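Baths, taps and a lot of loos: our bathroom showroom in pictures

April 2026

Hello again! Quite a few of you have written to ask what the place looks like these days, so I've finally put a little gallery together. Mélanie MacPherson and I took over the old Gasora unit a while back with big plans and two kettles, and we've been filling it with bathroom bits ever since. It's still a bit of a jumble (boxes everywhere, sorry not sorry) but I love it in there, and I thought you might like a nose round before you make the trip. It's 27 miles for some of you, so you may as well know what you're coming for!

The white bath

I have such a soft spot for this one. It's a great big freestanding tub with a rim that flares out just slightly, and it has a matte black gooseneck spout that curves right over the edge. The two black handles stand up next to the spout, so everything you need is together on one side. The drain and overflow are silvery, and I did wonder whether I'd mind that next to all the black, but I've decided I rather like the mix. Mélanie would have gone black all over - we've agreed to differ.

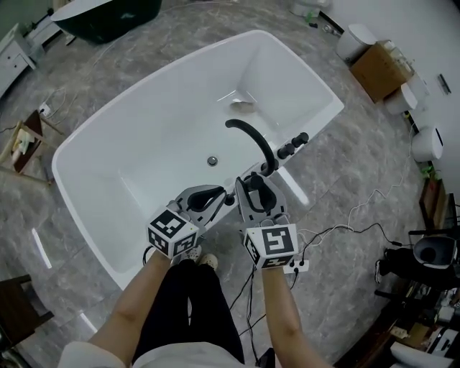 The floor and the green tub

People ask about the tiles nearly as often as they ask about the bath. They're grey with a marble pattern and white veining, and they make a white tub look terribly smart. If you're thinking of something like that at home, take a sample away and look at it in the evening with your own lights on, as greys can go very blue on you.

The dark green tub with the white rim has its own little fan club. Jucélia Arruda came in for a basin plug and spent 70 minutes talking herself into a green bath (her bathroom is on the second floor, so that was an interesting conversation with the builders). I'd put it with cream walls and plenty of plants and not much else.

The big room

I took against the curved ceiling when we first viewed the unit, all those white corrugated ribs, but it's grown on me no end. You get a lovely feeling of height, and the strip lights are bright enough to see every mark on a glossy rim, so we do a fair bit of polishing! The loos live along the long white wall, in among the cardboard boxes, and yes, you're welcome to sit on them and compare. Lids down, please.
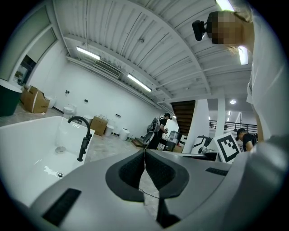

The white bath again, with the loos lined up along the wall and that ceiling overhead.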